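Ticket: Kesden sanding sugar, colour migrating into icing
Opened: March 7, 2023
Customer: Siqueira (cake and biscuit counter)
Product: Kesden Coarse Sanding Sugar, blue and white twin tub
Handled by: Everaldo Peixoto
Status: Closed, with one grumble outstanding

Reported by Cleiton Macedo:
Blue sugar goes on the royal icing looking lovely. By the next morning every biscuit has a halo, like a saint with a leaky pen. White sugar is fine, which is to say it can't be caught doing anything. Same icing recipe we've used since October. Please advise, or send a religious customer.

Reply, E. Peixoto:
Thanks Cleiton. Bleeding is nearly always moisture. Could you tell me how long the icing sits before the sugar goes on, how the biscuits are stored overnight, and whether the tub lid is going back on between batches? I ask the last one of everybody, and everybody is offended.

Reply, C. Macedo:
Icing sits until it looks done. Biscuits go in a lidded tub. The lid question has been passed around the kitchen and received in silence.
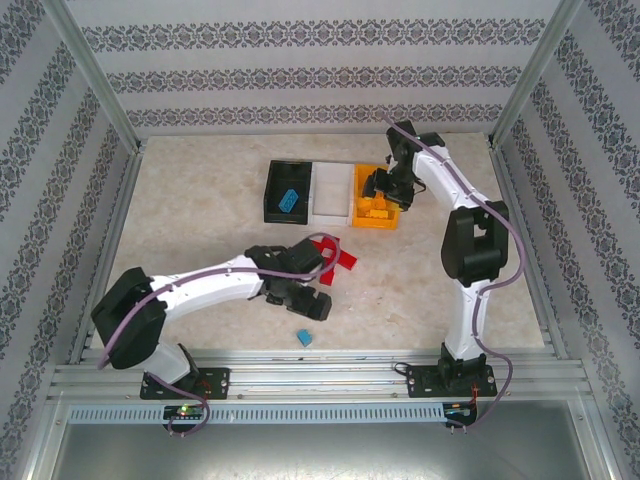 Test notes, E. Peixoto:
Ran the blue on our own royal icing, one batch sugared wet and left uncovered, one sugared wet and lidded straight away. The lidded batch bled in 3 hours. The uncovered batch held its colour. I kept the blue and the white well apart, on the same principle as the blue block in the black tray up there, with the white tray beside it looking empty and blameless. Humidity in the test kitchen was 75 per cent, so the uncovered batch wasn't being pampered either.

Recommended:
Sugar the icing while it's tacky, then leave biscuits uncovered until the icing is hard right through. Don't refrigerate. Decant what you need into a small dish and close the tub. If the sugar has clumped, bin it; putting it through a sieve only gives you smaller clumps with ambitions.

Reply, C. Macedo:
Did all that. No halos after 2 days. The lid is now tied to the tub with string, which has done nothing for morale. My remaining complaint is that the Stostano pearls from the same Cekum order arrived as gravel.

Reply, E. Peixoto:
Glad to hear it. Pearls need their own ticket, please, with the batch code off the base. Closing this one.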